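The Rulebook Stops at the Kitchen Counter

Ask a robot vendor about safety and you'll get a binder. The one Pelness sent me ran to 423 pages, and most of it covered things any factory manager could recite: stop buttons, speed limits, how hard an arm may push against a person before it has to quit. Fine. Arms have been bolted to floors for decades and people know how to fence them in.

What the binder didn't cover was the claim on its cover, that the company's kitchen software had been "proven over 3,076 trials." Proven where? In simulation, said Nahom Tesfamariam, who runs testing at the firm's Prelville office. All of them.

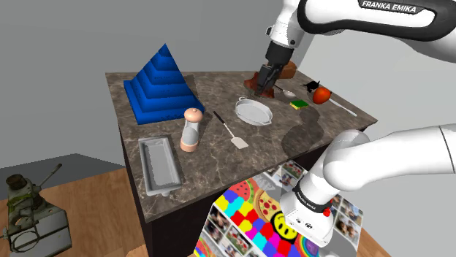
Tesfamariam doesn't hide this, and he makes a decent case for it. A simulated dish costs nothing to break. You can rearrange a counter overnight and run the same job again by morning. I believe him. I also notice that no rule he could point me to says how a company should report such a number, or whether the word "simulated" has to sit next to it.

The nearest thing is the Callo guideline, a voluntary checklist that Pelness signed in February. It asks makers to list which objects were used, who picked them, and what counted as a failure. It runs to 2 pages. Tarawneh, a rival firm, signed it too, then published a success rate of 70 percent without saying what the arm was asked to do.

A fair rule would be short. Print the failures beside the successes. Say which runs were virtual. Have somebody outside the company choose the objects. Tesfamariam told me he could live with the first two. On the third, he wanted to check with legal.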